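Is Utstead Worth the Drive?

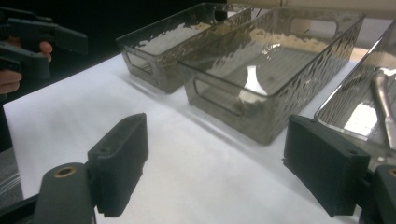

Three clear trays in a row on a white tabletop.

Every list of family beach towns I read this spring had Utstead on it, usually with the same four adjectives. I don't trust lists like that. I went in June anyway, mostly to be able to say I'd been.

The town site claims 3785 parking spaces. Maybe so, if you count the field behind the water tower, where I ended up. From there it's a 15 minute walk to the sand, uphill on the way back, naturally. The lot by the pier was full before 10 a.m. and I never saw a car leave it.

The beach itself is fine. It's clean, and the water is shallow a long way out, so I can see why parents like it. "Miles of golden sand" is a stretch. I paced off 600 yards before I hit the rocks, and the color was closer to oatmeal.

Lunch was at the Carkivon, which everyone says you have to try. Two fish sandwiches and two lemonades came to $34. The fries were good. I'd like to know who is writing those reviews, though.

What I did enjoy was Paterson Street, two blocks back from the water, with a used bookstore and a bakery that had no line at all. I'd go back for the bakery. If you're coming from Vekico like I did, leave before seven or wait until September, when the lifeguards are gone but so is the traffic.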